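Notes from a Person Who Has Been Tidying the Same Box Since August

Filed under: work, hands, small objects

My mother asked what I do now, and I told her I put things in a box. She waited for the rest of the sentence. I said that I also take them out of the box, and she changed the subject to my cousin, who is a dental hygienist.

I'll try to do better here than I did on the phone. I teach a robot to tidy up. The robot is not in the room when I do this, and I've met it twice. What I have is a pair of grippers, one for each hand, with a camera on each, and I go into somebody's home and do a chore with them while everything gets recorded. Later the recordings are fed to a machine in another building, which is supposed to come away with the general idea. The firm is called Purves. The project is called Sovureck, and the person who named it has left.

I came to this from seven years at a front desk, where I was told I had good hands. I believed it, too. Then on my first morning Sânziana Enache, who trains all of us, gave me the grippers and a highlighter and asked me to pick it up, and I chased it across a tabletop like a man trying to get a wet bar of soap off a shower floor.

The trouble is that you lose your hands completely. You have two fingers per side and no thumb to speak of. There is no feeling in the tips, so you learn to go by the squash of the pads and a slight change in how the trigger pushes back. For the first week I either dropped things or strangled them. Sânziana's whole teaching method was to stand behind me and say "slower" in a voice with no judgment in it, which was worse than judgment. She can fold a fitted sheet with those things. I can't fold a fitted sheet with my own ten fingers and a video.

After that came the rules, and there's a laminated card. Don't hesitate in midair. Don't pick something up, think better of it and put it back. If you drop it, pick it up again as if that had been the plan. Keep both grippers where the cameras can see them. No humming, although I have argued that sound isn't even used. Begin with the hands open and end with the hands open, and hold still for a moment at each end, so that every take starts and finishes like a very short recital.

I asked Venkatesh Achari, who works on the training side, why we couldn't just trim out the bad bits. He said they do trim some of them, but a person who dithers teaches dithering, and he had a clip to prove it. In the clip the robot reaches for a cup, stops, drifts left, comes back, and stops again. I recognized the drift. It's what I do in the grocery store in front of the yogurt. I can't prove it was mine, and Venkatesh was kind enough not to look it up.

Most of my days go to a task called box tray. You get a bed, an open tray and a pile of stuff, and the stuff has to go in the tray. That's the entire task. The stuff is whatever the person who lives there has handy, which means that I know a great deal about what people keep in their bedrooms and nothing at all about why.

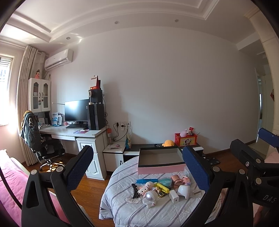
Highlighters are fine once you give up on the middle and take them square across. Anything round is a menace. A little pearly ball will sit there looking like the easiest thing on the bed, and then the fingers close a hair too high and it squirts out sideways. Figurines are a matter of picking your end. The Eiffel Tower, which I've now handled more often than most Parisians, wants to be taken low down where the legs spread, because if you go for the top it swings around and pokes you in the other gripper. Astronauts go by the body. I tried one by the helmet exactly once.

A bed is also a terrible table. It gives. You press down to get your fingers under a flat thing and the flat thing goes down with you, so you end up pushing a charger into a mattress as if you were planting a bulb. I used to complain about this until Ya-wen Tseng, who writes the task list, pointed out that people do in fact leave things on beds, and that a robot which could only tidy granite countertops would be of use to a fairly small number of households.

She is also the reason we change homes so much. Stay in one room too long and the machine learns the room, bedspread and all, and then goes to pieces when it meets a plaid one. So we move. We have a place for a morning, do our takes, mess the pile up between each one and move on after lunch. The messing up matters as much as the tidying, and it's the only part I had a natural gift for. You aren't supposed to arrange the pile. It turns out I arrange everything. Left alone I will lay out a heap of junk with the long things parallel, and Ya-wen can spot my heaps from the thumbnails. Now I close my eyes and drop it all from chest height, which is in no manual, but the heaps have improved.

As of this week I have 1453 takes to my name that somebody has marked as good. There's a bigger number for the ones marked otherwise, and I haven't asked for it.

Jhonatan Paucar started the month after me and is much faster, and he has a theory that you should do the hardest object first while you're fresh. I save it for last, out of dread. For a while we worried that we were teaching the robot two contradictory philosophies of life. Venkatesh said it was useful to have both, then looked at the numbers and said it was mostly useful to have Jhonatan's.

The second time I met the robot was at the Castholm site, where they let a few of us come and watch a test run. It's a plain thing, two arms on a stand, with fingers like ours. They set a tray and a pile in front of it. It went along nicely for four objects, faster than I'd expected, and then it came to a small round tin. It put the fingers down on either side. Then it gave the tin a tiny nudge to the left before it closed on it.

I do that. I started doing it in maybe my second week, to see if a thing would roll, and Sânziana had been trying to get me to quit. She was standing next to me when the arm did it. She didn't say anything, just turned and looked at me for rather a long time.

It got the tin, I'd like that noted. It dropped the next one.

We're supposed to start on a new task soon, over at the Ustton end of town, something with socks. Ya-wen's write-up runs to six pages and has a section on what counts as a pair. I've been practicing at home with salad tongs, and my own sock drawer has never been in worse shape. My mother called in the middle of it and I told her I'd have to ring her back, I was working.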